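Support ticket: Rokix media console, left door does not close
Status: waiting for customer
Product line: Flevov living room, Oshima finish

Opened in May, 15:00

Good afternoon. I have bought the Rokix console for my living room and I put it together by the instruction sheet. The left door stays open by 6 mm at the top. The right door is good. I tightened the hinge screws already, but the gap is the same. The floor in my flat is old and I am not sure if it is level.

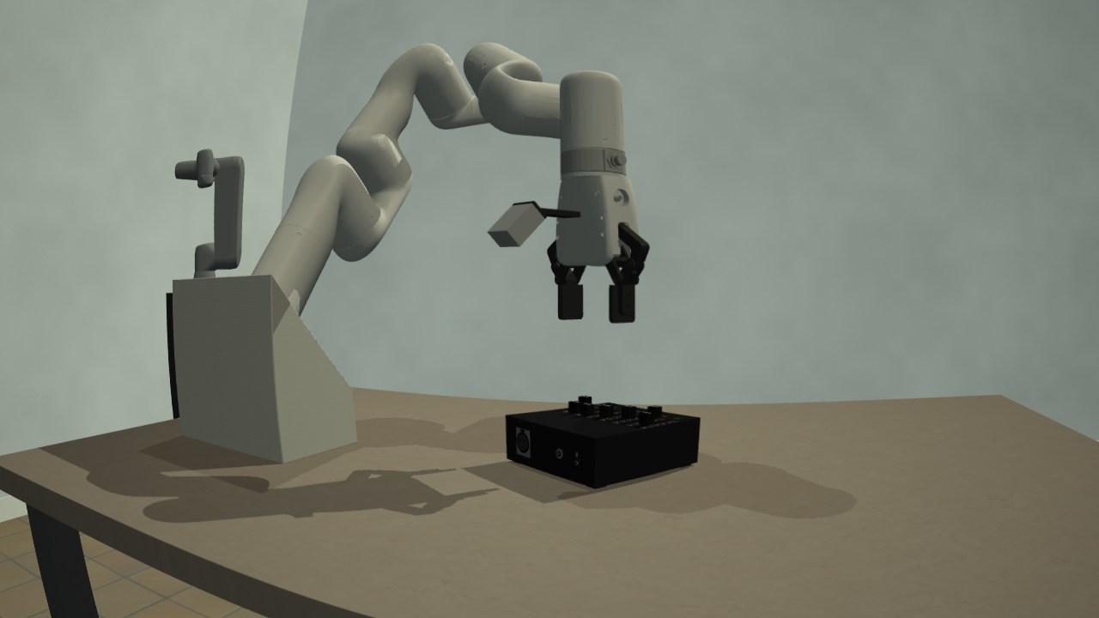 Render: Zurkumow

Reply from support, 16:10

Thank you for the clear message. Please try these steps in this order.

Take everything off the top, also the television. Put a spirit level on the console, first along the long side and then from front to back. If it is not level, turn the front feet until the bubble stays in the middle. After this, open the left door and loosen the two rear screws of the upper hinge by half a turn. Move the door gently towards the cabinet and tighten again.

Please do not remove the back panel for this work. It keeps the body square.

Customer, 18:40

I did it. The console was lower at the front left corner. Now it is level and the gap is 2 mm, so it is much better.

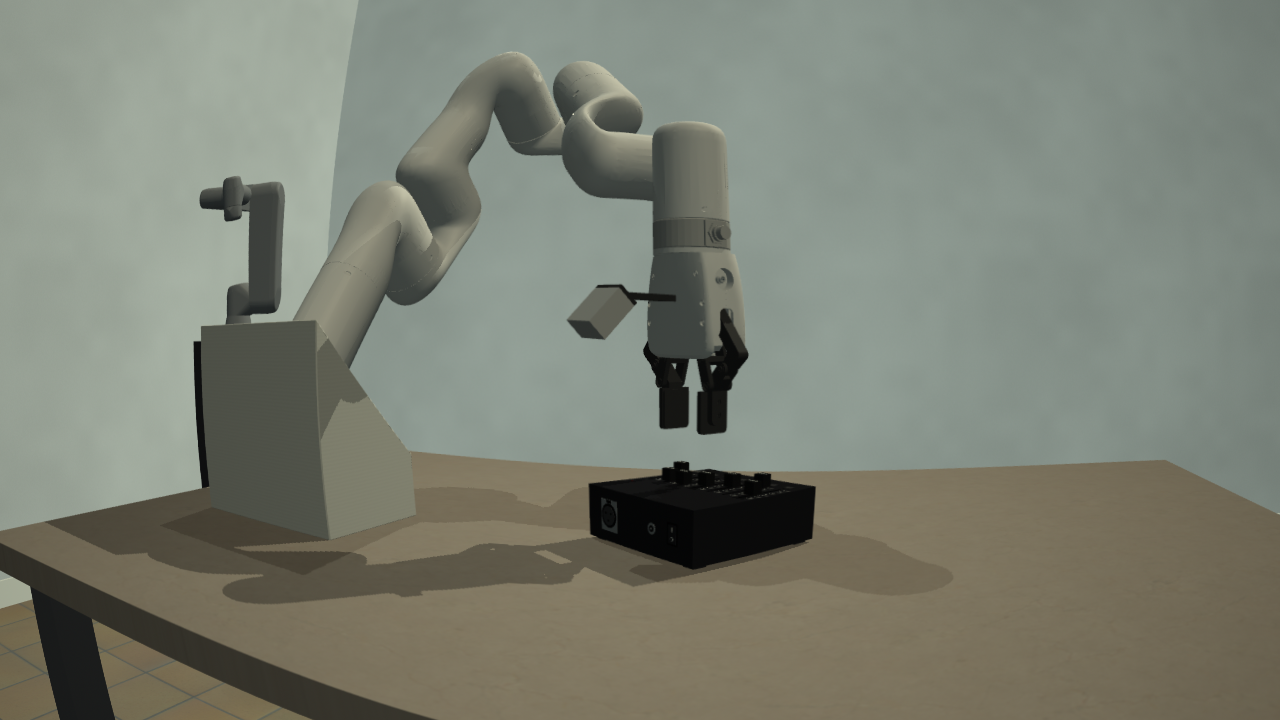 But the door still touches the frame when I close it slowly. Could it be that the hinge plate is bent? Also I would like to ask if the Oshima finish will still be sold next year, as I want the matching shelf.

Reply from support, 19:05

A bent plate is possible. We can send you a new upper hinge under the guarantee, please confirm your delivery address. The Oshima finish stays in the range until the end of 2027.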